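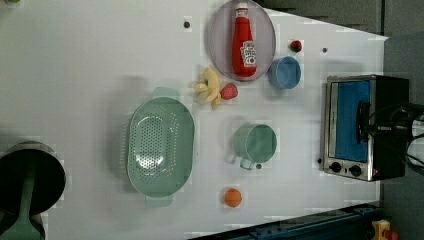

Noura Harb fragt: Ich komme mit dem Zug und habe zwei große Koffer dabei. Muss ich vom Bahnhof bis zum Gästehaus laufen oder fährt der Shuttle auch sonntags?

Der Shuttle fährt auch sonntags, allerdings nur am Nachmittag und am Abend. Er hält am Hinterausgang des Bahnhofs neben den Fahrradboxen. Mit Gepäck nehmen Sie den Aufzug am Ende von Gleis 2, die Unterführung hat auf dieser Seite nur Treppen. Zum Gästehaus steigen Sie an der Haltestelle Atallah-Haus aus.

Campus Wotia > Besuch > Anreise und Unterkunft > Häufige Fragen

Lageplan Anreise Gästehaus Tagungsräume Kontakt

Häufige Fragen zu Anreise und Gästehaus

Stand: 09.05.2025

Wo fährt der Shuttle ab und was kostet er?

Die Linie verbindet den Bahnhof mit dem Haupttor, dem Tagungszentrum und dem Atallah-Haus. Betreiber ist die Firma Grekix. Für angemeldete Tagungsgäste ist die Fahrt in der Teilnahmegebühr enthalten, als Nachweis genügt die Buchungsbestätigung auf Papier oder auf dem Telefon. Alle anderen kaufen eine Fahrkarte beim Fahrer. Es wird nur Kartenzahlung angenommen.

Der Fahrplan hängt an allen Haltestellen aus. Während der vorlesungsfreien Zeit entfallen die Fahrten am frühen Morgen. Wer dann einen frühen Zug erreichen muss, bestellt am Vorabend bis 19 Uhr ein Sammeltaxi an der Rezeption.

Ich habe den letzten Shuttle verpasst. Was nun?

Der Stadtbus 187 fährt abends länger. Er hält allerdings nicht auf dem Gelände, sondern an der Straße unterhalb des Haupttors. Gehen Sie von dort bergauf, am Pförtnerhaus vorbei und an der ersten Kreuzung nach links. Das Atallah-Haus ist das zweite Gebäude auf der rechten Seite, der Eingang liegt zum Innenhof. Der Weg ist beleuchtet, hat aber im oberen Teil Kopfsteinpflaster - mit Rollkoffern ist der Umweg über die Lieferzufahrt bequemer.

Ein Taxi kann direkt bis vor das Haus fahren. Nennen Sie an der Schranke Ihren Namen und das Gästehaus.

Wie komme ich nach Dienstschluss der Rezeption ins Haus?

Links neben der Eingangstür hängt ein Schlüsselkasten. Den Code erhalten Sie am Anreisetag per E-Mail, zusammen mit der Zimmernummer. Der Code gilt nur für Ihr Fach und nur bis zum nächsten Morgen. Im Umschlag liegen die Zimmerkarte und ein Meldeschein, den Sie bitte ausgefüllt beim Frühstück oder an der Rezeption abgeben.

Falls keine E-Mail angekommen ist, sehen Sie zuerst im Spam-Ordner nach. Danach drücken Sie die Klingel mit der Aufschrift "Pforte". Die Pforte ist rund um die Uhr besetzt und kann die Tür aus der Ferne öffnen.

Ab wann ist das Zimmer fertig?

Ab 15 Uhr. Gepäck kann vorher im Raum hinter der Rezeption abgestellt werden. Der Raum ist abgeschlossen, wir übernehmen aber keine Haftung für Wertsachen. Am Abreisetag bitten wir Sie, das Zimmer bis 10 Uhr zu räumen. Eine spätere Abreise ist möglich, wenn das Zimmer nicht am selben Tag neu belegt wird. Fragen Sie am Tag vorher nach, früher können wir dazu nichts sagen.

Gibt es eine Küche?

Auf jedem Stockwerk steht eine Teeküche mit Kühlschrank, Wasserkocher und Mikrowelle zur Verfügung. Herdplatten gibt es nur im Erdgeschoss. Beschriften Sie Lebensmittel im Kühlschrank mit Zimmernummer und Abreisedatum. Unbeschriftetes wird freitags entsorgt. Geschirr bitte nicht mit auf das Zimmer nehmen. 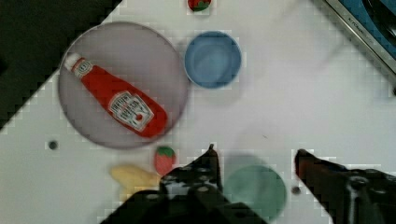

Wo bekomme ich Frühstück?

Das Frühstück wird im Tagungszentrum angeboten, nicht im Gästehaus. Verlassen Sie das Haus durch den Innenhof und folgen Sie dem überdachten Gang bis zur Glastür. Der Speisesaal liegt ein Stockwerk tiefer. Am Wochenende öffnet er eine Stunde später als unter der Woche. Unverträglichkeiten geben Sie am besten schon bei der Buchung an, im Feld "Bemerkungen".

Wie funktioniert das WLAN?

Gäste von Hochschulen, die an eduroam teilnehmen, verwenden ihre gewohnten Zugangsdaten. Für alle anderen gibt es das Netz "Wotia-Gast". Der Zugangscode steht auf dem Umschlag mit der Zimmerkarte und gilt für zwei Geräte. Für weitere Geräte stellt die Rezeption einen zweiten Code aus.

Brauche ich die App Pudance?

Nein. Über Pudance können Sie die Position des Shuttles verfolgen und Nachrichten der Rezeption empfangen. Alle Buchungen und Änderungen gehen weiterhin auch per E-Mail oder Telefon. Die Zimmertür lässt sich mit der App nicht öffnen, dafür brauchen Sie immer die Karte.

Was kostet eine verlorene Zimmerkarte?

Die erste Ersatzkarte ist kostenlos. Melden Sie den Verlust trotzdem sofort, damit die alte Karte gesperrt wird. Die Metallschlüssel im Altbau sind ein anderer Fall: Sie gehören zur Schließanlage, und bei Verlust muss unter Umständen ein Teil der Anlage getauscht werden. Dafür können Kosten bis zu 2000 Euro entstehen. Viele private Haftpflichtversicherungen decken das ab, prüfen Sie bitte Ihren Vertrag.

Ist das Haus barrierefrei?

Im Neubau ja. Vom Innenhof führt eine Rampe zum Eingang, der Aufzug hält auf allen Stockwerken. Auf jeder Etage gibt es ein Zimmer mit bodengleicher Dusche. Der Altbau ist nur über Stufen erreichbar. Der Shuttle hat eine Klapprampe, der Fahrer legt sie auf Wunsch an. Wenn Sie einen Rollstuhl benutzen, melden Sie die Fahrt bitte einen Tag vorher an - in den kleineren Wagen gibt es nur einen Stellplatz.

Kann ich Kinder mitbringen?

Ja. Kinderbetten stehen in begrenzter Zahl bereit und müssen bei der Buchung bestellt werden. Für Kinder unter sechs Jahren im Zimmer der Eltern berechnen wir nichts. Eine Kinderbetreuung während der Tagungen organisiert der jeweilige Veranstalter, nicht das Gästehaus.

Sind Haustiere erlaubt?

Assistenzhunde ja, andere Tiere nicht.

Wie storniere ich?

Schriftlich per E-Mail an die Rezeption, mit Buchungsnummer. Bis 14 Tage vor der Anreise ist die Stornierung kostenfrei, danach wird die erste Nacht berechnet. Bei Zimmern aus einem Tagungskontingent gelten die Fristen des Veranstalters. Im November ist das Haus wegen der Jahrestagungen meist ausgebucht. Für diesen Monat führen wir eine Warteliste, auf die Sie sich ebenfalls per E-Mail setzen lassen können.

Ich habe etwas im Zimmer vergessen.

Fundsachen bewahrt die Rezeption drei Monate auf. Zuständig ist Oluwatosin Idahosa. Beschreiben Sie den Gegenstand und nennen Sie Zimmernummer und Abreisetag. Wir schicken Fundsachen auf Ihre Kosten nach, innerhalb des Landes als Paket, ins Ausland nur gegen Vorkasse. Lebensmittel und Kosmetik heben wir nicht auf.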